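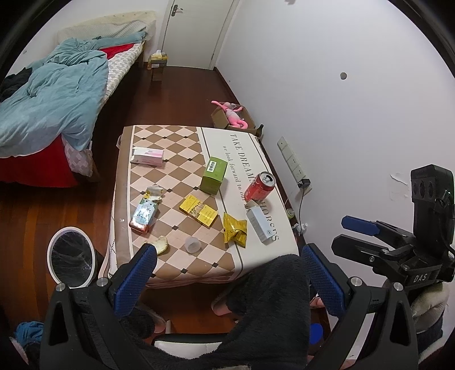

Notas para a apresentação: rega deficitária em meloa de estufa
Sumeya Tufa, jornadas técnicas de Sodport

Slide 1. Agradecer à organização. Dizer logo que falo de água e de calendário de rega, e que as doenças de solo ficam para a sessão da tarde, com Adanech Gebremichael.

Slide 2. O ensaio. Duas variedades, Fleko e Wako, em solo franco-arenoso, com transplante em abril. Quatro repetições por tratamento, 234 plantas no total. Gota a gota, um emissor por planta.

Slide 3. Tratamentos. Testemunha a 100% da evapotranspiração da cultura; deficitário a 75% só a partir do vingamento. Antes disso ninguém cortou água. Insistir neste ponto, porque na última sessão houve confusão. 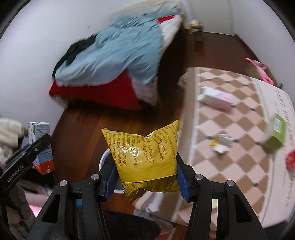

Embalagem plástica amarela com texto impresso em chinês.

Slide 4. Resultados. Na Fleko o calibre baixou um pouco e o teor de açúcar subiu. Na Wako a diferença de açúcar não foi significativa. Mostrar o gráfico por repetição e dar tempo para o lerem.

Slide 5. Fendilhamento. Apareceu sobretudo quando se repôs a rega de uma vez. Subir a dotação ao longo de vários dias.

Slide 6. Sondas. Usámos o registador Vinero, com leituras a duas profundidades. Uma sonda falhou na terceira repetição e esses dados foram retirados.

Se perguntarem por custos: não foram calculados. Se sobrar tempo, voltar ao slide 4 e falar da carga de frutos por planta.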